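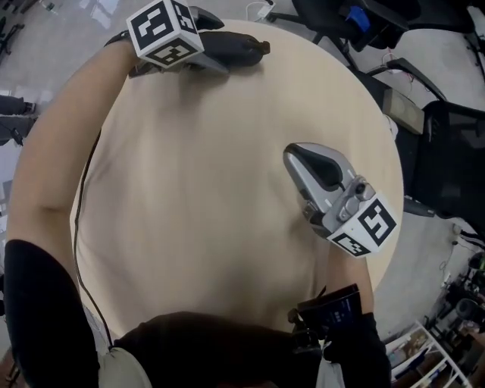
Hand-held grippers on a round wooden table.

Fostwood to Release Restored Run of "The Brodcombe Hour" on Suvarna

January 18, 2020
By Jingyi Qian, Fostwood Press Office

STOVDEN -- Fostwood Television announced that the complete surviving run of "The Brodcombe Hour," its syndicated evening newsmagazine, will be offered on the Suvarna streaming service beginning in February. The release covers 152 episodes. Each has been transferred from the earliest available broadcast tape, corrected for time base and color, and supplied with new captions and a separate audio description track.

"The Brodcombe Hour" was recorded at the Fostwood studio in Stovden and sold to stations as a one-hour program. A standard episode contained a studio interview, a field report and a closing segment made up of viewer letters. Longer investigations were carried over from one episode to the next. These have been kept in their original parts, with the recaps left in place, and are linked in the Suvarna listing so that they can be played in sequence.

The masters were held on one-inch and three-quarter-inch videotape. Where both existed for the same episode, the one-inch tape was used. The three-quarter-inch tapes were station dubs and show a lower chroma resolution, along with head-switching noise in the bottom lines of the picture. The noise has been masked in the viewing copies and retained in the preservation files. Tapes that showed binder breakdown were baked before playback and transferred in a single pass.

"The rule was to correct faults of the tape and leave faults of the production alone," said Guilan Du, who directed the restoration. "If a microphone was open when it should not have been, it is still open. If the dropout came from storage, we repaired it from the adjacent field or from a second copy."

Video was captured as uncompressed 10-bit standard definition and is kept interlaced in the archive. Viewing copies have been deinterlaced and are presented in the original 4:3 shape, with no cropping and no stretching. Fostwood did not produce a widescreen version. On-screen titles, station break cards and end credits appear as broadcast. Local commercials were not part of the syndicated masters and are not included.

Sound was handled separately. Most episodes were mixed in mono, and they remain mono. Hum at line frequency was notched out where it was present throughout a tape, and the level between the studio and field segments was evened to a common loudness target. Theme music is cleared for all episodes. Replacement music has been used in three field reports in which a commercial recording was playing in the background and rights could not be secured. Speech in those passages was recovered from the original field reels.

Four episodes are incomplete. In each case the closing segment is missing from every known copy, and a plain card states this at the point where the material ends. Fostwood is continuing to look for the missing segments and asks stations that carried the program to check their shelves. Recordings made off the air at home will also be considered, provided that the sender can name the station and the recording speed.

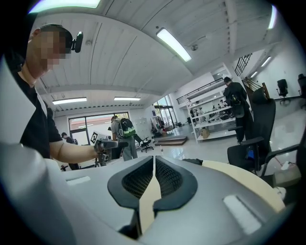 The audio description track was written in-house to a style sheet drawn up by Qianru Tang, who edited the scripts. Newsmagazine footage leaves few gaps in the speech, so most lines had to fit in under the length of a normal breath. The style sheet sets a fixed order: position, person, clothing, then action, with no guess at mood or motive. Applied to the picture in this release, an opening line would run "At left, a man in a dark cap and black T-shirt, his right forearm forward." A second line, if time allowed, would add the small camera clipped to the right side of his cap. Names are given only after the program itself has given them, a rule that matters in field reports where a source is not identified until late in the piece.

Captions were prepared from the finished mix and checked against the original scripts where those survive. The scripts were not always followed on the air. Where they differ, the caption carries the words as spoken. Speech in languages other than English is captioned in that language with an English line below, except where the broadcast already carried a voice-over.

"Interview programs are harder to caption than drama," said Jinfeng Zheng, who supervised the caption work. "People talk over one another, and the host often reacts off camera. We identify the speaker at every change, even when it costs a line."

Each listing on Suvarna will include the episode title, the guests, the correspondent and a short summary. Summaries were written new from the programs and do not reproduce the publicity sheets sent to stations. Episodes can be searched by guest, by correspondent and by subject. Viewers who prefer broadcast order can select it from the series page; the default order is the order of production, which differs in places from the order in which stations received the tapes.

A research set is being prepared alongside the public release. It consists of 2,000 pages of scripts, rundowns and correspondence from the Fostwood files, scanned in color and indexed to the episodes. Personal addresses and telephone numbers in viewer letters have been removed. Access will be by written request through the Stovden office, and applicants should state which episodes or subjects they intend to consult.

"The rundowns are useful because they show what was dropped," said Yutong Ren, who compiled the index. "A segment may be listed with a running time and a reporter and never appear. We have entered those items as unaired so that they are not mistaken for lost material."

Episodes will be added in production order -- the earliest first -- until the run is complete. Suvarna subscribers will have access at no added charge. There are no plans for a disc release.

Preview copies with captions are available to reviewers on request. Requests should name the publication and the episodes wanted, and should state whether the audio description track is needed.

Contact: Jingyi Qian, Press Office, Fostwood Television, Stovden | Copyright 2020 Fostwood Television. All rights reserved. | Back to top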